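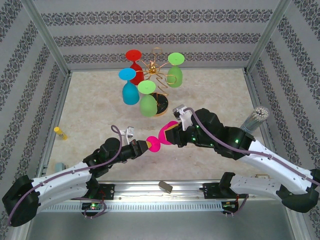
4. Puesta en servicio del lavavajillas bajo encimera Mondus (programa de cristalería)

Antes de empezar conviene rebajar las expectativas. El folleto comercial de la serie Golgate promete copas «como el primer día» durante toda la vida del aparato. Este manual no lo promete. El resultado depende del agua de la vivienda, del detergente y, sobre todo, de lo que el fabricante de las copas entienda por «apto para lavavajillas», expresión que cada cual usa a su manera.

4.1 Comprobar la dureza del agua

1. Retire la tira de análisis de la bolsa de accesorios y sumérjala un segundo en agua fría del grifo de la cocina.
2. Sacúdala, espere un minuto y compare el color con la escala de la contraportada.
3. Anote el valor. No se fíe del dato que figure en la web del suministrador: suele ser una media de toda la zona y puede tener meses.
4. Mantenga pulsada la tecla Programa hasta que parpadee el indicador de sal y seleccione el nivel que corresponda.

Nota: si la tira queda entre dos colores, elija el nivel superior. Gastará algo más de sal. El velo blanquecino de la cal se puede quitar; la corrosión del vidrio, que a simple vista se le parece bastante, no. Un agua demasiado blanda también ataca el cristal, así que tampoco sirve de nada poner el descalcificador al máximo «por si acaso».

4.2 Cargar la sal y el abrillantador

1. Desenrosque el tapón del depósito de sal, en el fondo de la cuba.
2. Solo la primera vez, llene el depósito de agua hasta el borde.
3. Añada sal gruesa para lavavajillas con el embudo. La sal de mesa estropea la resina y anula la garantía, digan lo que digan los foros.
4. Limpie los granos derramados y ponga en marcha enseguida un ciclo corto en vacío.
5. Llene el dosificador de abrillantador y deje el regulador en la posición 3.

Las pastillas «todo en uno» llevan sal y abrillantador, según el envase. Con agua blanda puede que basten. Con agua dura no hemos visto ninguna que sustituya al depósito.

4.3 Colocar las copas

Precaución: no lave a máquina copas con filo dorado, vidrio pintado en frío ni piezas pegadas. En los acabados mates de color, busque la indicación expresa del fabricante; si solo aparece un dibujo de una copa bajo unas gotas, sin temperatura, trátelo como una opinión y lave a mano.

1. Baje los soportes abatibles del cesto superior.
2. Apoye cada copa boca abajo, con el tallo en la muesca. Las copas no deben tocarse entre sí.
3. Gire el brazo aspersor con la mano para confirmar que no golpea ningún pie.
4. Si la copa supera los 22 cm de altura, baje el cesto a la posición inferior. Si aun así roza, no entra, aunque la puerta cierre.
5. Seleccione Cristal. No use Intensivo ni Higiene.

4.4 Vaciar y guardar

1. Al terminar el ciclo, abra la puerta un palmo y espere 20 minutos. El vidrio caliente es más frágil de lo que parece.
2. Vacíe primero el cesto inferior, para que no caigan gotas del superior sobre lo ya seco.
3. Repase los pies con un paño de microfibra sin suavizante. Sujete la copa por el cáliz, nunca por la base mientras gira el borde – así se parten casi todos los tallos.
4. Guarde las copas de pie en un armario o en un soporte de mesa. Los soportes decorativos de alambre valen si son estables; pruébelos vacíos y cárguelos alternando lados. Deje en ellos solo las copas de uso frecuente, porque al aire cogen polvo y grasa.
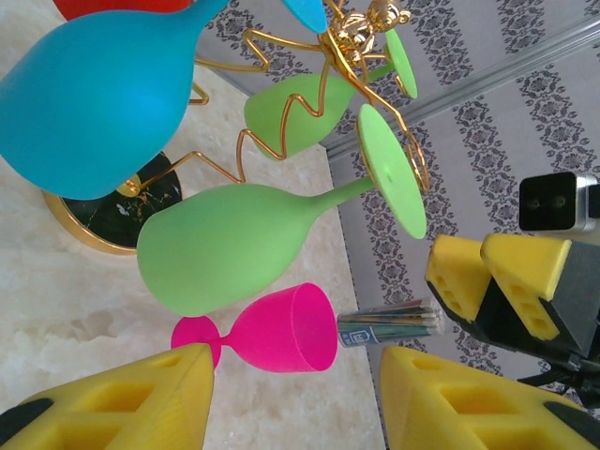

5. Deje la puerta entreabierta hasta el siguiente uso.

4.5 Accesorios opcionales

La cesta Vlad, con fundas de silicona, sujeta bien las copas de tallo largo. También ocupa medio cesto superior. Si lava copas una vez al mes, probablemente no la necesite.

El limpiador Grikanine se anuncia para 4,000 litros de agua. No disponemos de una medición propia que lo confirme. Úselo cuando vea cal en los brazos aspersores, siga la dosis del envase y no lo mezcle con vinagre.

4.6 Si las copas salen turbias

Frote una con zumo de limón. Si se aclara, era cal: revise el nivel de sal y repita el apartado 4.1. Si sigue igual, el vidrio está corroído y ningún producto lo devolverá a su estado anterior. Si aparece el código 91, cierre la llave de paso y consulte el capítulo 7 antes de llamar al servicio técnico.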